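5. Setting up the storage cabinet for dry food

This section explains how to place the Astico 116 dry cabinet in your kitchen or shop, how to switch it on for the first time, and how to load it. Please read the complete section before you begin. For the assembly of the feet and the door handle, see section 4.

5.1 Choosing the place

1. Choose a floor that is flat and hard. Carpet is not suitable.
2. Keep a distance of 63 mm between the back of the cabinet and the wall. The two spacers in the bag with screws have this length.
3. Do not place the cabinet next to an oven, a dishwasher or a window with direct sun.
4. Turn the front feet until the door closes by itself from the half-open position.

Caution: The cabinet is heavy at the back side. Two persons must lift it. Do not lift it by the door.

5.2 First switch-on

1. Leave the cabinet standing upright for one night before you connect it to the power.
2. Remove the blue tape from the shelves and from the drying unit.
3. Connect the plug directly to the wall outlet. Do not use an extension cord.
4. Press and hold the power key until the display shows the word DRY.
5. Close the door and let the cabinet run empty until the word READY appears. During the first run this can take until the next morning.

Note: A light smell of plastic during the first run is normal. It goes away after some days. If the smell is strong or reminds you of burning, pull the plug and contact the Ronongate service desk.

5.3 Setting the humidity

The cabinet leaves the factory with the setting MEDIUM. This setting is good for most packaged food, also for rice, flour and noodles.

1. Press the drop key one time. The present setting blinks.
2. Press the plus or minus key to choose LOW, MEDIUM or HIGH.
3. Wait until the blinking stops. The new setting is then saved.

Use LOW for crackers, flaky pastry and other goods which become soft quickly. Use HIGH only for dried fruit. After a power failure the cabinet returns to MEDIUM, so you have to set it again.

5.4 Loading the shelves

1. Put heavy goods, for example bags of rice, on the bottom shelf.
2. Put light packages on the upper shelves. Do not press them together, the air must be able to pass between them.
3. Keep the slots in the back wall free.
4. Put opened packages into a box with a lid. Write the day of opening on the box.
5. Place the goods with the earliest date in front.

Caution: Do not store fresh bread, cut fruit or warm food in the cabinet. The moisture from such goods will fill the drying unit and error 2206 will appear on the display.

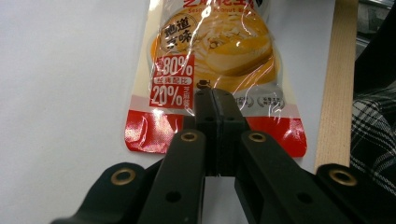 Fig. 5-3. Sesame and peanut snack in its film package.

Note: Film packages can be stored as they are when the seal is closed. Check the seal with your fingers before you load the package.

5.5 Messages on the display

2206: Too much moisture. Take out all goods which are not dry, close the door and wait until READY appears.
2422: The door is not closed. Check if a package is standing over the edge of a shelf. Clean the door seal with a soft cloth.

If the same message comes back after you did these steps, write down the serial number from the label inside the door and contact the service desk. Replacement drying units are sold under the name Lysenko and can be ordered from the warehouse in Brerkudau. For changing the drying unit, continue with section 6.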